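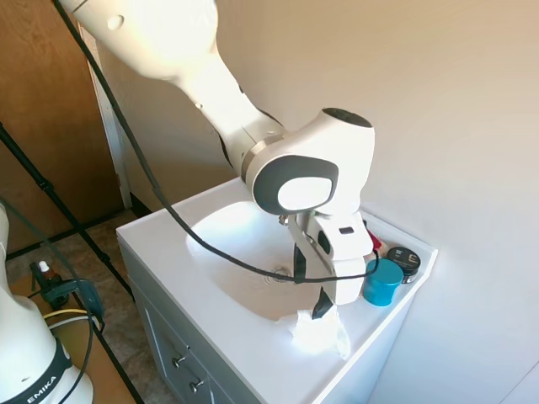

3.2 洗手台工位上的示教采集

图2 洗手台工位与纸巾清理任务。机械臂自左上方伸向台盆,夹爪朝下,纸巾搭在盆沿与台面之间。

本节说明示教数据的采集方式。任务集包含三个任务:清理纸巾、归位瓶罐和关闭柜门。三者共用同一个洗手台工位,其中纸巾清理的示教数量最多,后文的消融实验也以它为主,因此这里以它为例。任务的初始条件是一张揉皱的纸巾留在台盆附近,操作者需要控制机械臂将其夹起,移出台盆区域,放入接料盒。接料盒的位置在每次会话开始前固定,会话内不再改动。

洗手台的几何形状给示教带来的困难主要有两处。其一,台面与椭圆形台盆连成一体,盆壁是连续曲面,夹爪竖直下探时,可用的下降高度随水平位置变化,操作者不能沿用平面桌面上的固定高度。其二,台面右侧有一段平台,上面放着洗漱用品(图2中可见一个蓝绿色圆筒形容器和一个带标签的黑色矮罐),夹爪在台盆右半边工作时与它们距离很近。我们保留了这些物品,示教中若将其碰倒,该条轨迹记为失败并单独存放,不进入训练集。

3.2.1 两种示教方式

我们比较了拖动示教和遥操作示教。拖动示教时,机械臂处于重力补偿模式,操作者握住腕部附近的外壳直接引导末端运动,夹爪开合由脚踏开关触发。遥操作示教时,操作者坐在工位之外,通过手持控制器给出末端位姿增量,控制器上的扳机映射为夹爪开合指令。两种方式使用相同的夹爪、相同的控制频率和相同的日志格式,这样得到的轨迹可以直接混合,也可以分开训练。

拖动示教的优点在于接触感明确。指尖碰到盆沿时,操作者能从手上感到阻力并随即停止下压。缺点是操作者的手和前臂会进入相机视野,有时恰好挡住纸巾。对于以图像为输入的策略,这类遮挡在训练时出现而在执行时不出现,会引入分布偏差。我们曾尝试在拖动示教后将轨迹原样回放,并在回放过程中重新录制图像。对于瓶罐类刚性物体,这一做法基本可用;纸巾受力后形状会改变,每次摆放也难以复原,回放时常有夹空的情况。纸巾任务的正式数据因此全部采用遥操作方式采集,拖动数据只用于第4.3节的对照。

遥操作的问题在于缺少力反馈。操作者依靠画面判断指尖与纸巾的间隙,而白色纸巾落在白色台盆上,二者对比度很低。在较亮的照明下,纸巾表面的褶皱几乎看不清,只能借助轮廓和投影估计高度。我们在操作界面中加入了末端高度读数,并在估计的接触力超过阈值时让控制器振动。操作者在练习之后大多不再查看读数,转而等待振动提示,这一习惯使下降末段的速度普遍偏慢,在轨迹中表现为接触前的一段停顿。停顿对训练的影响见第4.4节。

3.2.2 控制与记录

遥操作指令经Onu中间件转发。Onu负责坐标变换、限速和安全检查,其输出为机械臂基座坐标系下的目标位姿。控制器的平移增量按比例缩放后累加,旋转增量不缩放。操作者松开离合键时累加停止,可以把手移回舒适的位置,再次按下后以当前末端位姿为新的起点。离合期间机械臂保持静止,这些片段在后处理时按末端速度自动剔除。

图像、关节角、末端位姿和夹爪开度以15 Hz同步记录。各路数据的时间戳由同一台主机写入,图像以到达时刻为准,其余各路在相邻采样之间插值对齐。对齐后的每条轨迹保存为一个文件,文件头中记录任务名、会话编号、操作者编号以及成功标志。成功标志由操作者在示教结束时按键给出,之后由另一人观看录像复核。两者不一致时以复核结果为准。

相机固定在工位旁,视野覆盖台盆、右侧平台和机械臂腕部。固定视角便于在不同会话之间比较,但腕部和夹爪本身会遮住一部分台面。从图2的视角看,腕部位于台盆后方偏右处,夹爪后面的小物体只露出一部分。我们没有要求操作者避开这种遮挡,只要求他们在接近纸巾时尽量保持夹爪竖直,以免指尖也被夹爪主体挡住。

机械臂的线缆沿臂身外侧布置,在台盆前方留出一段较大的弧形余量。余量过短会限制腕部旋转,过长则可能拖到台盆中的物体。采集初期有若干条轨迹因线缆蹭动纸巾而作废。此后我们在每次会话开始时让腕部依次转到两个极限姿态,检查线缆是否绷紧、是否触及盆底,再开始记录。线缆在画面中是一个明显的深色物体,它的形状随臂的姿态变化,我们没有在图像预处理中将其遮除。

3.2.3 示教规程

每条示教从同一关节构型开始。操作者先将末端移到纸巾上方,调整偏航角,使两指的开合方向与纸巾较窄的一侧一致,然后竖直下降。闭合夹爪后先上提一小段,确认纸巾离开台面,再向接料盒移动。若上提后纸巾滑落,允许就地重试一次;重试后仍未夹起的,该条示教终止并记为失败。含有一次重试且最终成功的轨迹予以保留,并在文件头中标记。早期试验表明,去掉这部分轨迹后,策略在首次夹空时往往会继续朝接料盒移动,没有再次下探的行为。

纸巾的初始摆放按区域轮换,分为盆内、盆沿和台面三类。图2属于盆沿一类:纸巾一部分搭在盆中,一部分落在台面上。这一类的夹取点最难选择。夹在盆内一侧时,指尖容易先碰到盆壁;夹在台面一侧时,纸巾下方空间不足,闭合时常把纸巾推开。操作者通常选择盆沿正上方隆起的部分,下降深度也最浅。我们没有在规程中指定夹取点,由操作者自行决定,因此同一类摆放下存在多种可行轨迹。

纸巾每次使用后更换,由辅助人员重新揉皱并放置。揉皱的程度没有量化,只要求纸团不要压实,保留可供夹取的褶皱。放置完成后辅助人员退出视野,操作者再按下开始键。若开始后纸巾自行展开或滑动,操作者可以选择继续,也可以取消。取消的轨迹不计入总数。

3.2.4 数据集构成

最终用于训练的纸巾清理示教共200条,由2名操作者完成,会话分布在Tomholm和Barkodbridge两处实验场地。两处使用同一套采集软件和同一版本的Onu,工位布局按同一图纸搭建,但照明和墙面颜色略有差别。划分训练集与验证集时以会话为单位,同一会话的轨迹不会同时出现在两侧。瓶罐归位和柜门关闭的数据采用相同格式,其数量与划分方式列于附录B。

本文将三个任务的数据合称为Drokinon数据集。数据集于2022-01-05冻结,其后采集的轨迹只用于调试,不参与本文报告的任何结果。冻结版本中保留了失败轨迹及其标记,存放在单独的目录下,第5节的失败检测器使用了这一部分。

有两点限制需要说明。操作者在采集前都已熟悉该机械臂,轨迹的平滑程度可能高于初学者的水平,因此我们的结果不能直接推广到非专业人员示教的情形。另外,纸巾清理只需一只机械臂即可完成,工位上的第二只机械臂在该任务中始终不动作,其关节数据仍随轨迹一并记录,训练时未作为策略输入。双臂配合的任务留待后续采集。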